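Filed under: Work & Machines

Week three of the "automation pilot" at our Pasthorpe office. Short thread, because my break is 10 minutes.

The pitch from Milix was that cloth handling goes to the machine and we get "freed up." So far I've been freed up to pick up cloths and put them down again so it can learn how. 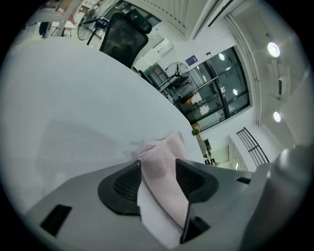 Linen Services, Pasthorpe

Pink cloth, two gray fingertips, round white table. My hands used to do this without a meeting first.

Target is 429 of these by the end of September. I asked who picked that number. Still waiting.

Parveen Sarkar has folded for a living longer than I have. She's now down as a "demonstrator." Same pay. I checked.

Maybe it'll work someday. I'd like to see it do a fitted sheet. And I'd like someone to put in writing what happens to our hours when it can.

Comments

Imtiaz Amarasinghe: They told us the same at Justthorpe. Get the hours thing in writing NOW

laskowska_fan: does it do socks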